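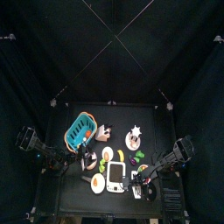
O presente capítulo trata do planeamento de equipamento para a segunda fase do projeto Usley, dedicado à manipulação bimanual de objetos de pequena dimensão. A fase anterior decorreu com uma única bancada, e foi a partir da sua configuração que o grupo elaborou a lista de necessidades. A bancada reúne dois braços, colocados em lados opostos de um tampo escuro, dentro de um recinto revestido a tecido preto. Os objetos de ensaio são brinquedos de cozinha: um cesto azul-esverdeado com pegas cor de laranja, uma frigideira, uma banana, uma beringela e outras peças do mesmo género. Esta escolha tem consequências diretas no orçamento, dado que a despesa com objetos é reduzida em comparação com a dos restantes componentes.

4.1 Critérios de aquisição

O grupo separou o equipamento em duas categorias. Na primeira incluem-se os bens duradouros – braços, pinças, sensores de punho e estrutura do recinto. Na segunda incluem-se os consumíveis, nomeadamente cabos, abraçadeiras, tecido e objetos de ensaio. Para os bens duradouros foram pedidas propostas a dois fornecedores, a Tavstead e a Hendent. Os consumíveis serão adquiridos por requisição simples, através do armazém do departamento.

A proposta da Tavstead prevê um prazo de entrega de 60 dias e inclui um conjunto de dedos de substituição para cada pinça. A da Hendent tem um prazo de 20 dias, mas exclui as peças de desgaste, que teriam de ser encomendadas em separado. Por indicação do orientador, Arturo Marino, a comparação foi feita sobre o custo total até ao final da fase, com manutenção incluída. Nesta base, o grupo recomenda a proposta da Tavstead, desde que a encomenda seja formalizada antes de setembro.

4.2 Verba para consumíveis

A verba solicitada para consumíveis é de cerca de 800 euros. A parcela maior corresponde aos cabos e às fixações do recinto. O tecido será comprado à Gallardo, a metro, com margem para substituir um painel lateral. Quanto aos brinquedos, propõe-se a compra de 3 conjuntos iguais, de modo a manter os ensaios comparáveis quando uma peça se perder ou se danificar.

4.3 Pontos em aberto

Falta confirmar se a instalação elétrica da sala suporta uma segunda bancada em funcionamento simultâneo. Leandro Huenchumán ficou responsável pelo pedido de vistoria aos serviços técnicos. Está igualmente por decidir o local de armazenamento dos dedos de substituição – o armário atual não tem fechadura.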